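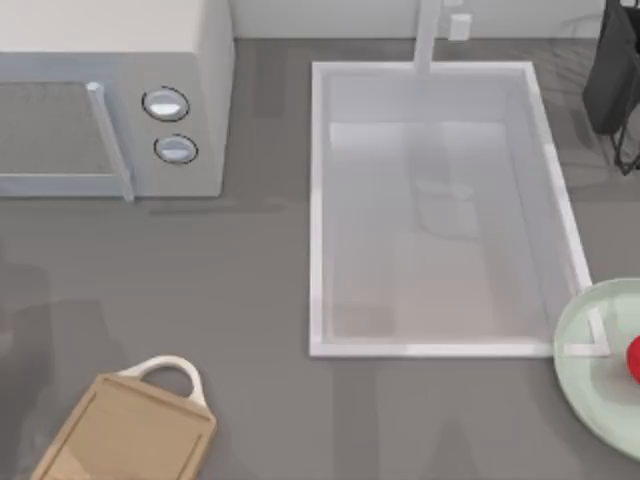 Chapter 7
How a Soccer League Is Organized

Learning goals

After you have studied this chapter, you should be able to explain the difference between an open league and a closed league, describe how a season calendar is made, and read a simple league table.

7.1 Open and closed leagues

In an open league, the clubs can move between levels. The lowest clubs of the season go down to the division below, and the best clubs of that division come up. In a closed league, the same clubs take part every year, and a new club must usually buy its place.

Let us take the town of Trillthorpe. Its club plays in a regional division with 9 members, and the last 2 are relegated each May. The stadium has 4,000 seats. When the club goes down, it does not lose its stadium, but it often loses a part of its income from tickets and sponsors. For this reason many clubs write a special condition in the contracts of the players – the salary becomes lower if the club is relegated.
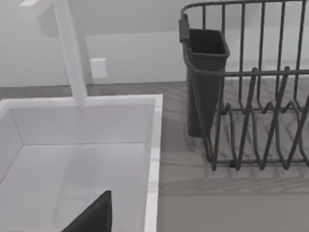

7.2 Making the calendar

Every club meets every other club twice, once at home and once away. With nine clubs, one club must rest in each round, so the full season needs eighteen rounds. The league office also has to respect the wishes of the police, the television companies and the owners of the grounds. Isilwood and Whitlock share one ground, for example, and therefore they cannot both play at home on the same day.

A match can be postponed for bad weather. The two clubs then propose a new date, and the league must approve it.
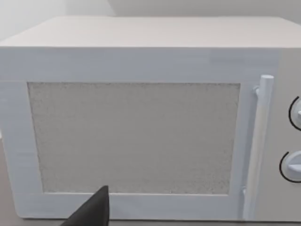 Fig. 7.1 Microwave oven, front and top.

7.3 Reading the table

A win gives three points, a draw gives one point and a defeat gives none. If two clubs have equal points, most leagues look first at the goal difference, but some of them look first at the matches between these two clubs. The student should always check the rules of the competition before making a calculation.

Key words: relegation, promotion, round, fixture, goal difference.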